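Friday, late, kitchen table

I meant to write this on the porch, because it is finally June and the evening is soft enough for it, but the bugs drove me in after two sentences, so here I am with my tea and the good lamp. My feet are sore. It was a long day at Romley and a nice one, and I want to get it down before the weekend washes it out of my head.

I got in early, ahead of everybody except Filipa, who was already sitting on the step with her coffee and her shoes off. We talked about her sister's wedding for a while (the dress has been altered again, that poor dress) and then went in and turned on all the lights, and I stood there looking at the big room and felt a bit defeated. We had let it go all week. Packing tape stuck to the floor in two different places, a sweater that has been on the radiator since the cold spell, mugs, more mugs, and the boxes from Cordeiro stacked by the door where you have to turn sideways to get past them.

So I swept. I like sweeping that floor, which is a silly thing to admit in a diary, but where else would I admit it? It's a pale gray with little speckles all through it, the kind of floor that hides crumbs from you until you get down close, and then there they are by the hundreds. My grandmother had one something like it in her back hall and she went over it every evening with a short broom, humming. I caught myself humming too. Filipa said it was the same four notes over and over and could I please find a fifth.

Halvard came in while I was doing the far corner and walked straight across my pile, as he does. He had brought cinnamon buns from the bakery in Tirneck, though, and they were still warm in the bag, so he was forgiven before he had even noticed. We ate them standing up. He told us a long story about the parking garage, space 138 and a man with a trombone, and I'm afraid I lost the thread of it halfway and laughed in the wrong spot.

After that the morning got away from us, the way they do. There is always something on that floor by the time we get going -- cables mostly, big loopy black ones that I would love to coil up and hang on a hook, and every time I get one neat there's another lying out. I've given up on having it look like a magazine. A clear little plastic bottle, a bit of bent metal rod, a curl of cable on the floor, and that's the room I know.
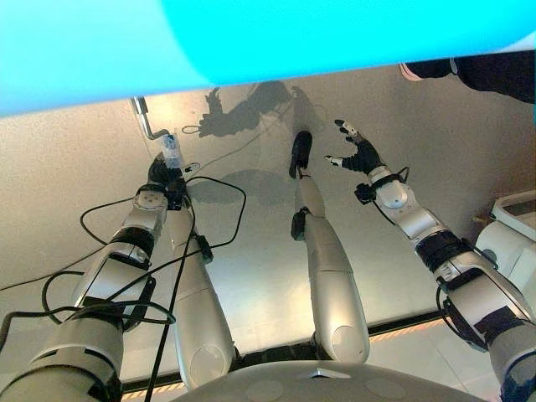
## Afternoon, and the drive home

We had lunch outside on the wall. Egg salad for me, leftover rice for Filipa, and Halvard had the last bun, which he said he'd been saving for me and then ate while he was saying it. The sun was right on us and I got pink on one arm only, the left, and it looks ridiculous tonight next to the other one.

Then the Cordeiro boxes. I had been dreading them and they weren't so bad once we had the knife. Half of it was paper. I flattened everything and carried it out back in a wobbly stack, and Filipa held the door with her hip and called out the steps to me like a ship's pilot. Behind the last box we found her missing umbrella, the green one she accused the whole building of stealing in March. She was so pleased she opened it indoors, and Halvard went quite pale. He really does believe in all that.

I mopped before I left. I didn't have to, but it was quiet by then and the light was coming in low, and I wanted Monday to begin with a clean floor. Filipa stayed to keep me company and read me bits out of the Widdale paper, mostly the letters, which are all still about the bandstand.

The drive home took forever. They've dug up the road again by the feed store and I sat behind the 102 bus for the whole length of it with the windows down, listening to somebody else's radio. I wasn't even cross. The hay has been cut on the hill side and the smell came right in. I thought about calling Mom and then I thought about supper, and supper won, so I must call her tomorrow -- first thing, before she goes out to her beans.

Other bits: the sweater on the radiator turns out to be mine. I've been stepping around it and tutting at it for weeks. It's in the wash now. Need dish soap for work, and a new head for the mop, and I promised Halvard the loan of the long ladder. The tea has gone cold and there's a moth in the lamp, so that's me for tonight.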